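Hilo sobre la ampliación del hospital de Trarkby, que ya tiene contratista. Me he leído el pliego para que no tengáis que hacerlo vosotros. De nada.

1/ La adjudicataria es Dudell, que levantará el nuevo edificio de consultas externas y radiología. Cuatro plantas más sótano. El anuncio dice «edificio emblemático», que en lenguaje de licitación significa que tiene una esquina en ángulo agudo donde no cabe ninguna camilla.

2/ Se presentaron tres empresas. Tran se retiró en la segunda ronda alegando «reorientación de su cartera», fórmula elegante para decir que había hecho las cuentas del hormigón. Quedaron Dudell y Pletia, y ganó Dudell por menos de un punto en la valoración técnica.

3/ El punto en cuestión salió del apartado de «convivencia con la actividad asistencial». Dudell propone no usar martillo neumático antes de las 10. Quien haya estado ingresado al lado de una obra sabe que ese punto está bien dado, y hasta le habría puesto dos.

4/ El solar es el aparcamiento norte. Sí, el único en el que se encontraba sitio. Durante las obras habrá un aparcamiento provisional a 15 minutos andando, cuesta arriba a la ida, con marquesina «pendiente de estudio».

5/ Me escribe gente preguntando si de verdad hacía falta. Hacía falta. Radiología lleva años en unos módulos prefabricados que se pusieron de manera provisional y que ya tienen hiedra. Yo me hice allí una placa de tobillo y me llovió encima entre el vestuario y la máquina.

6/ La estructura va en hormigón hasta la primera planta y en acero de ahí para arriba. Motivo oficial: plazos. La sala de resonancia va abajo por peso y vibraciones, y en eso la memoria es muy seria, hasta se lee con gusto. Página y media sobre el espesor de la losa. Así da alegría.

7/ La fachada, en cambio, ocupa seis páginas y no me he enterado de nada. «Piel permeable que dialoga con el valle». He preguntado a un amigo arquitecto y me dice que son lamas.

8/ Detalle para los muy cafeteros: el pliego exige 2000 metros cuadrados de cubierta vegetal y en los planos de Dudell no me sale esa superficie ni sumando las jardineras de la entrada. Puede que yo mida mal. Puede que las jardineras sean muy altas.

9/ El director del proyecto será Tobias Rosenthal, que estuvo en la presentación y contestó a todo sin decir «sinergia» ni una vez. Le preguntaron por los retrasos y dijo: «Los va a haber, lo que intento es que sean cortos». Llevo mucho tiempo yendo a estas cosas y casi aplaudo.

10/ También dijo que el acceso de urgencias no se corta en ningún momento. Está por escrito, en el anexo 4, con penalización diaria. Guardad la captura. Yo ya la tengo impresa, como los señores mayores.

11/ Alegaciones vecinales: 1542, de las que una parte considerable se refería a una obra distinta, la de la rotonda. Se contestaron igual, una por una. Desde aquí un abrazo a la persona que se encargó.

12/ Lo que sí prosperó: la grúa no podrá girar cargada por encima del colegio, los camiones entrarán por el polígono y no por la calle del mercado, y el vallado llevará ventanucos para mirar. Esto último lo pidió un grupo de jubilados con una solvencia técnica que ya quisiera el pliego.
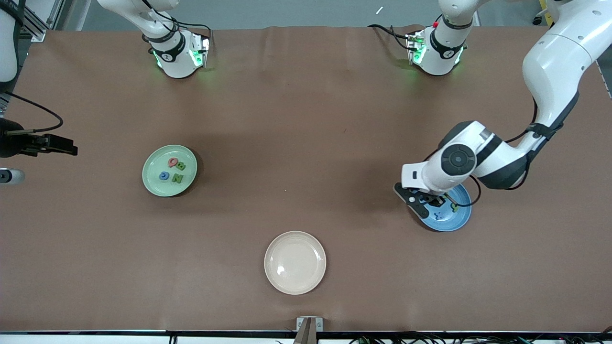
13/ Sigo con los plazos. Firma del contrato, 2021-12-13. Primero se desvían las redes, que es lo que siempre se come el calendario, porque bajo el aparcamiento hay una tubería que sale en unos planos sí y en otros no. La excavación, si la tubería colabora, empezaría en junio.

14/ Ojo a la cláusula de revisión de precios: permite subir el importe hasta un 10 % si se encarece el acero. Nadie en la sala preguntó por ella. Yo levanté la mano, pero ya habían sacado los canapés y ahí no hay contrato público que compita.

15/ Pletia tiene plazo para recurrir. De momento ha felicitado al ganador en un comunicado de dos frases, la segunda de las cuales contiene la palabra «estudiaremos». Yo no compraría todavía el casco.

16/ Me preguntáis por la cafetería. Está en la planta baja, orientada al sur y con terraza. Es, con diferencia, el espacio mejor resuelto del edificio. También es el único que no paga la consejería.

17/ Añado corrección, que me avisa una lectora: las plantas son cuatro contando la técnica, o sea tres con gente dentro y una con ventiladores. El sótano sigue siendo sótano.

18/ Si alguien tiene el anexo de instalaciones en una versión que no esté escaneada del revés, mis mensajes están abiertos. Cuando muevan la primera valla retomo el hilo.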